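April, bay 2, afternoon

Working through the draft rules for teleoperated table work with Jean Shearer. The Gadora version was written for a caged cell and assumes a fence between operator and arm. Ours has neither fence nor interlocked door, so sections on access need rewriting before Gosness will accept them.

Changes agreed so far:

Operator stays seated with both arms in the control arms for as long as the follower side is enabled. Letting go of one counts as a stop. Re-enable only from the rest pose, after a spoken check with the second person.

Nobody reaches over the tabletop while enabled, including to reset blocks. Resets are done with drives off. Jean wanted a light curtain on the long edge; I think the line-of-sight rule covers it at our speeds, but have noted her objection in the log as item 15.

Line of sight: operator must see the whole work surface from the seat without leaning. Tall items go to the sides. Containers on the table are to be declared on the setup sheet, clear ones included.

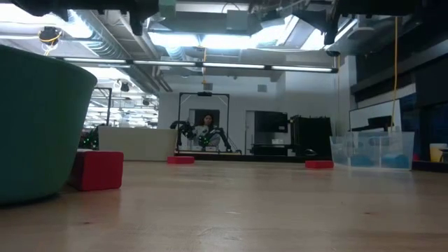
Table side, looking towards the operator station. Three red blocks out, clear bin on the right.

Checked the layout against the line-of-sight rule. The large teal item on the left is the problem. From the seat it probably hides nothing, but the draft says "no object above block height within the working area" and it plainly fails that. Either the rule is too strict or the working area needs a drawn boundary. I favour the boundary – tape on the table, dimensions on the setup sheet.

The cup at the right has no place under any version. Added "no drinking vessels on the work surface unless listed as task objects". Benkirane had the same clause and we dropped it by mistake when merging.

Overhead cables: Sumatis checklist asks for a clearance figure at full reach. We have 643 mm written down from the previous layout. Not valid now, to be remeasured with drives off.

Open: wording of item 8 (who may clear a stop). Jean to redraft.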